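Dinesh Mridha
15/09/2020

I have now made baked rice pudding four times in two weeks and I have opinions. A thread, for the few of you who haven't muted me. 1/

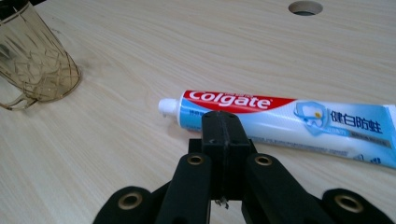 First, the rice. Short grain. I tried it with the long grain stuff from the back of the cupboard and got hot milk with rice standing around in it like guests who don't know each other. 2/

Half a cup of rice, four cups of whole milk, a third of a cup of sugar, pinch of salt, one cinnamon stick. Butter the dish. Butter it more than that. 3/

Oven at 300. Stir after 20 minutes, then again 20 minutes later, then leave it alone for at least another hour. I opened the door to check on it constantly the first time and it took until bedtime. 4/

My cousin Roro says you should stir in an egg yolk at the end. Roro also microwaves tea. I tried the yolk and it was excellent and I have not told Roro. 5/

The skin on top: you either fight over it or you scrape it onto someone else's plate. We are a fighting household. A wider dish gives you more skin and fewer arguments. 6/

Someone asked about skim milk. You can. It's your evening. 7/

Cardamom, yes, three pods, cracked. Nutmeg, a little. Raisins are between you and your conscience. I put them in during August and my brother-in-law picked out 21 of them and lined them up on the rim of his bowl. 8/

Mrs. Uddin downstairs uses condensed milk and bakes hers in a loaf pan so she can slice it cold for breakfast. I laughed at this and then had two slices standing up in her kitchen. 9/

The church cookbook from Lerkuvville says it serves eight. It served three of us, and one had already eaten dinner. 10/

Update: yes, you can halve it. Smaller dish, start checking after an hour and a quarter. It should still wobble when you take it out, it firms up a lot on the counter. 11/

Update 2: no, I don't know if oat milk works. Somebody try it and report back. I'm out of rice. 12/12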